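Shop Floor Talk > Automation & Robots > They're starting us on the robot cells, what changes?

packline_deb
Monday, early. Sorry if this has been covered, search is broken for me again.
I'm at a contract packer, light stuff mostly, flat panels and cartons. Management just signed with Flimik for two cells at the end of line 3. Right now that spot is people, two per shift, picking panels and squaring them up before they go in the sleeve. We've got 17 on days. They say no layoffs. They also said that about the palletizer, and we went from four down to one on that end, just slow, by not replacing anybody.
What actualy changed at your place? Not the brochure version.

torque_n_tea
Pay didn't change. Pace did. That's my whole answer

gus40below
We got Flimik cells last March. Hands are better. I was taping both wrists by Thursday every week and now I'm not. Bad part is you stand there. Clear a jam, stand there. Clear a jam. Shift is longer somehow.
Also the light curtain trips if you breathe near it, ask them where it goes BEFORE they bolt it down.

packline_deb
Curtain, ok, writing that down. How often are you clearing?

gus40below
First month constantly. Now maybe a couple an hour, worse with the glossy stock.

millrat
Don't believe the no layoffs thing. Get it in writing or it's just a guy talking. Our plant said "redeployed" and redeployed meant nights at the Hasik building, 40 minutes further out. Half of them quit inside of the summer. So technically no layoffs, congrats.

torque_n_tea
millrat is right and I hate saying so

Ghazala Lodhi
I'm on the other side of this, process tech, so take it how you want. Came up off the line though, nine years packing before I got the tech job.
millrat it does go that way in some places. At ours (Qureshi, the older building) it went different because the packers were in on the setup from week one. They knew which panels bow, which supplier's edges catch. The integrator didn't know any of it. First version of the cell was rated for 2,000 a shift and did 867, and what fixed it was a packer saying you have to come at the long ones from both ends at once or they swing. Everybody on the line knew that. Wasnt on any drawing.
So Deb, push to be in the room. And get paid tech rate for those hours, we didn't ask until too late.

millrat
"in on the setup" = teaching the thing to do your job. For your same rate. Come on.

Ghazala Lodhi
Yeah. Not going to argue that part. I did say ask for the money.

gus40below
I think you're both kinda right? I showed ours how to handle the slip sheets and I felt weird about it after. But I also don't want to do slip sheets again ever in my life

line_lead_mo
Lead here, second shift. The thing I'd bring up is breaks. When it was people, two could cover for three for ten minutes, no problem. Now the cell doesn't stop, so whoever's tending can't leave without a sub, and they never staffed a sub. Been fighting over it since spring. Get break cover into the plan, number one, before anything about rates.
Number two, who gets called when it faults at 2 am. With us it's me. I'm not trained on it. I have a laminated card.

torque_n_tea
lol the card. ours has a phone number that goes to voicemail

packline_deb
OK this is way more than I got from the kickoff meeting, thank you. Meeting with HR and the Flimik guy is this week, my list so far:
no layoffs in writing, incl. transfers to other sites
tech rate for setup hours
sub for breaks
curtain placement
who takes the night call

millrat
Add: what happens to the rate if they raise the target. They will raise the target.

newtobelts
Can I ask a dumb one. What does the teaching look like? We have Lunari coming in and they said "hand demonstration" and no one would explain it. Do you program something? I'm not a computer person at all

gus40below
Ours was a pendant, you jog the arm around with buttons and save points. Boring. Not hard.

torque_n_tea
same, pendant. gave me a headache

Ghazala Lodhi
newtobelts not dumb. Pendant is one way. The hand kind you don't program anything, you hold a gripper in each hand and do the job with those, over and over. If you can pack you can do it. Your forearms will know about it by lunch, so ask for short turns. We swap every half hour and I'd hold out for that, they'll try for an hour. Start with flat pieces on a plain surface, both ends held, lift it a little, set it down, again. Cables get in your way till you learn to let them hang along your arm. And ask what they keep from the sessions and if it goes to other sites, I got a straight answer on that only after asking twice. Deb put that on your list too.
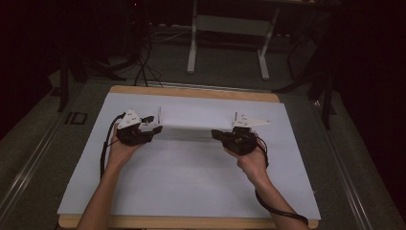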